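Flowers on the White Table: a Small Gallery from the Unstead Workroom

Posted 2024-11-27

Filed under: Flowers, Table things, Marnlow job

The order from Marnlow was for table arrangements in red and blue, and whoever wrote it had strong feelings about both colors. The red had to be "rose red," which sounds helpful until you have stood in front of a wholesaler's wall of it. The blue had to be "a quiet blue." We sent three swatches and they picked the loudest one, then changed their minds, and then we were into June and the whole thing went into a drawer until this fall.

So we are back at the white tables with the roses and the hydrangeas, trying to settle which stem goes where before anyone reaches for a vase. I have always laid flowers down flat first. You see the length of the stem, you see which way the head wants to face, and you find out early which ones plan to be difficult. My co-workers at Unstead prefer to stand everything up in a bucket and hope for the best, and we have agreed to stop discussing it.

Pictures in no special order. Click for the larger size, if the site is in the mood.

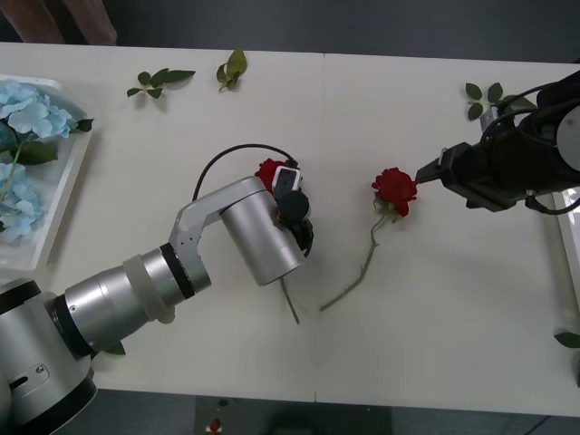
Two red roses, two long stems, and one seam down the middle of the tables to keep them honest.

The roses came first because they are the easy part. A rose has a front and it knows it. What takes the time is the stem, which is always longer than the vase and never long enough for the tall vase you bought on sale. The Marnlow vases are short and heavy, so these will all need to come down a good way. I keep the offcuts in a coffee can, where they will be useful any year now.

A word on leaves, while I'm here. The temptation is to strip them all off so the stem looks tidy, and then you have a red ball on a stick. Leave the ones near the top alone. If a leaf comes away by itself, put it in the tray with the odds and ends and tuck it into the base later, where it will hide the tape. Every arrangement I've ever been complimented on was hiding some tape.

I should also say that a white tabletop is a cruel thing to work on. Every scrap shows. On the old brown bench at the Gukusby place you could drop half a bouquet and find it the following spring, and I was happier there in some ways.
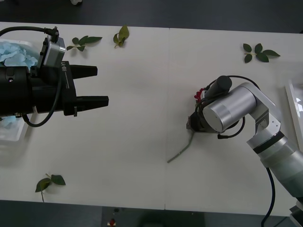 A tray of pale blue petals on the left, and red over on the right on a long stem.

The tray is my favorite thing on the table and the least useful. Put a heap of blue petals in a see-through plastic tray and people will stop to admire it who have walked straight past the finished centerpiece. I suggested to Marnlow that we send them twenty trays and call it modern. They sent back the swatch again.

The blue is harder to place than the red. Hydrangeas are wide, they lean, and they have opinions about what goes beside them. Set one next to a rose and the rose looks like it wandered in from a better party. Set it above the rose and you can't find the rose. What has worked so far is blue low and to the side, red a little higher, and a gap between them that you then spend all afternoon resisting the urge to fill. 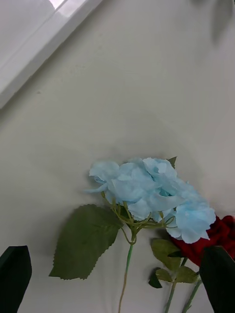 For this job I'm using one blue head per arrangement, two if it's going on the long sideboard, and I fluff the petals by hand once it's in the vase. Doing it beforehand is a waste of an afternoon, as I have proved more than once. Bend the stem low down, where the vase will cover it. The Majali catalog tells you to bend it just under the flower, and the Majali catalog has clearly never had to look at the result from across a dining room.

The final count for the job is 20 arrangements, plus spares. The invoice came to 922 before delivery, and there was one polite email asking whether blue costs extra. It doesn't. Delivery does.

The next gallery will have the vases in it, once they come out of the boxes. There are also 500 little cards to be tied on with ribbon, in a red that matches neither the roses nor the swatch. I didn't choose it.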